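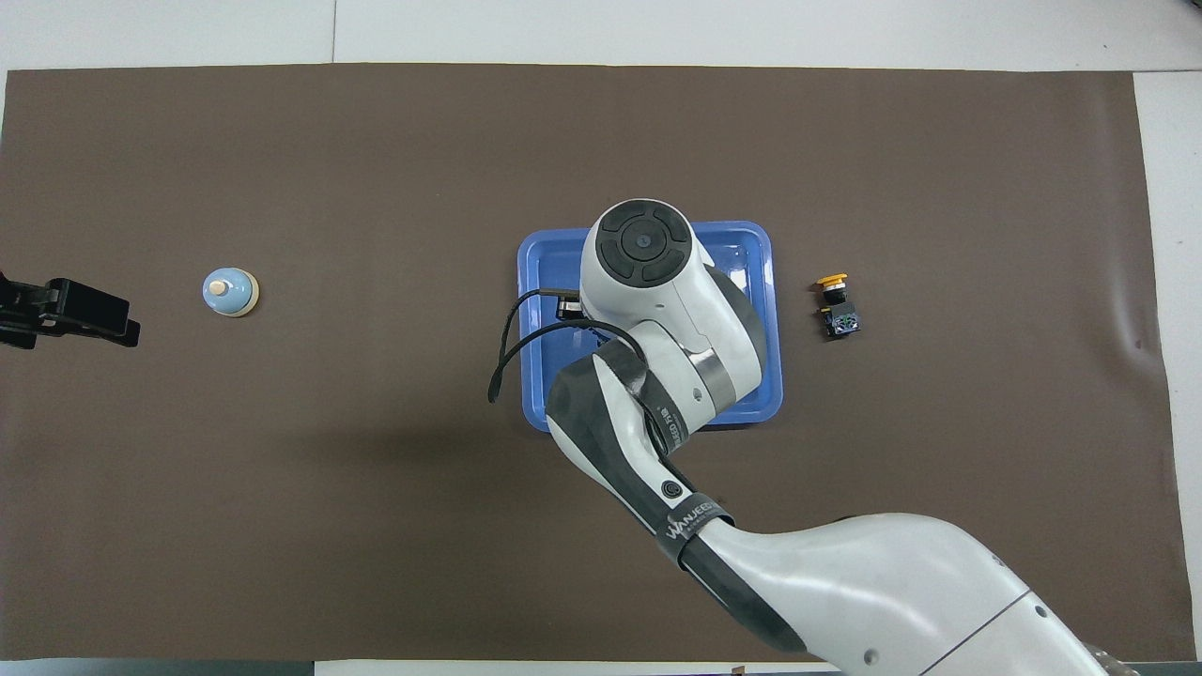

Nullholm Bell and Buttons, data card

Maintained by Tyson Ross. Last edited 11 Dec 2020.

Contents
A table with a brown mat, a blue tray, a small call bell and push buttons. The set has 406 clips. The old Nimstead page said 700, a figure I have never managed to reproduce.

Labels
Each clip has one label — "press", "move" or "other". I don't much trust "other".

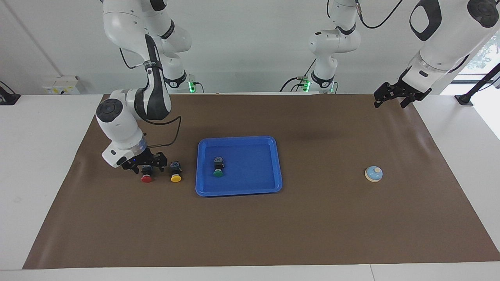 About 20 clips were labelled twice and the two passes disagreed on 6. Treat any score near perfect with suspicion.

Known problems
Button names changed in July and older files keep the old ones. The Merkus split repeats clips from Golob. Don't report both.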